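Fondden Workshop Notebook
Thursday, October 30, 2025
Entry by Aidan Doherty

Washroom counter, Clirnholm: stone care test, continued

Carried on from Mahtab's entry on the hone-and-polish sequence. The purpose today was to settle the last two grits on the beige-and-brown marble and to decide whether the sealer goes on before or after the faucet base is recaulked. Sorcha had the pads, I had the meter and the notes.

1. Cleaning

pH-neutral cleaner, two passes, microfiber, clean water rinse between. No vinegar-based product anywhere near this top. There was a dull ring by the basin cutout that I took for soap film at first. It did not lift with cleaner, so it is etching. Eamon thinks it comes from a descaler used on the faucet. Plausible. The ring follows the drip line from the spout base.

2. Test patch

Patch at the back right corner, taped off. 3000 grit, wet, light pressure, then 4000 under the same conditions. Difference between the two is slight by eye and clear on the gloss meter. The brown veins come up faster than the cream ground, as they did on the Moltetent offcut. Keep the pad moving across veins and not along them, otherwise the softer brown dishes a little and you can feel it with a fingernail.

Slurry was wiped after each pass. Sorcha let one pass go nearly dry and we got a faint haze. It came out with a repeat at 3000.

3. Sealer

Dunne 555, the penetrating one. Applied to the patch only. Left standing for the time on the can, buffed off, then a water drop test. Drop held its shape with no darkening under it. Almost 3 ml used on the patch, so one can covers the whole top with plenty left for a second coat.

Decision: caulk first, let it cure, then seal. Sealer under the caulk line weakened the bond on the last job and I do not want to cut it out twice.

4. Small items on the counter

Everything that stands on the stone leaves a mark eventually. The gray metal dispenser is the one to watch. Put clear pads under it and lift it weekly. The bottle with the white cap should go on a tray or in the soap dish zone, where drips can be contained. The white oval dish can stay where it is, to the right of the dispenser.
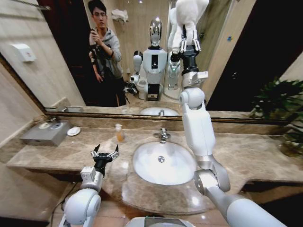 5. Open points

- Basin is undermount, so the cut edge of the stone is exposed all the way around. Needs sealer by brush. Nuala to find the narrow one.
- Glossy patches under the overhead light make etching hard to judge. Use a hand lamp at a low angle.
- Mirror: dark bronze border, finish unknown. Mask before polishing.
- Recheck the water drop test in December.

Filed under: Stone & Surfaces / Bench Notes
4 comments | 2 shares

Recent entries
Recaulking around single-lever faucets
Moltetent offcut: gloss readings by grit
Pad storage and labeling
Undermount basins, brush or cloth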